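In praise of the big, bushy hedge

I never meant to fall for hedges. When we moved to Grerkberg I was a fence person through and through - give me a few panels, a pot of paint and a free afternoon and I was happy. Then I started walking the same hill to the shop every morning, and after nine weeks of it I'd got opinions on everybody's greenery.

The street climbs steadily and then tips over the top, with woods on the hills behind, and nearly every garden along it hides behind something leafy. You get rooftops, chimneys, maybe one small window, and the rest is guesswork. I love that! I've made up whole families for houses I've never properly seen.

My favourite stretch has two hedges in a row that couldn't be less alike. The first is a great shaggy thing, all greens and yellows, with shoots sticking up like hair after a nap. Then comes a little lattice gate with a letterbox above it, and after that a darker hedge with a much squarer cut. I'm on the side of the shaggy one. A hedge with a few brown tips looks lived in, and the sparrows on our road seem to agree with me.

Further up it all goes tall and narrow, with those columns of evergreen that make any garden look a bit Italian (I've priced them, and a row long enough for our front came to 1,695 at the nursery in Mazza, so that was that).

What I did buy, in June, was 40 bare little plants from a grower out by Birneo, on sale and looking very sorry for themselves. Five have given up already. The others are up to my knee, and I'm out there every evening with the watering can, telling my husband not to stand on them. He still wants a slatted gate to go in the middle. I said he could have one once there was a hedge to put it in - so he's got a few years to save up.

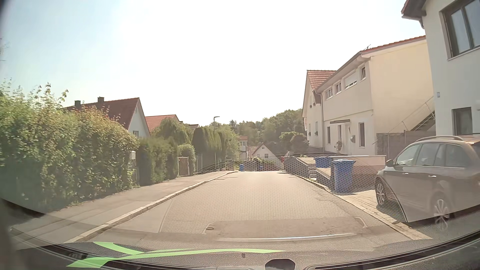

Shaggy hedge first, square one after: the walk up the hill in Grerkberg.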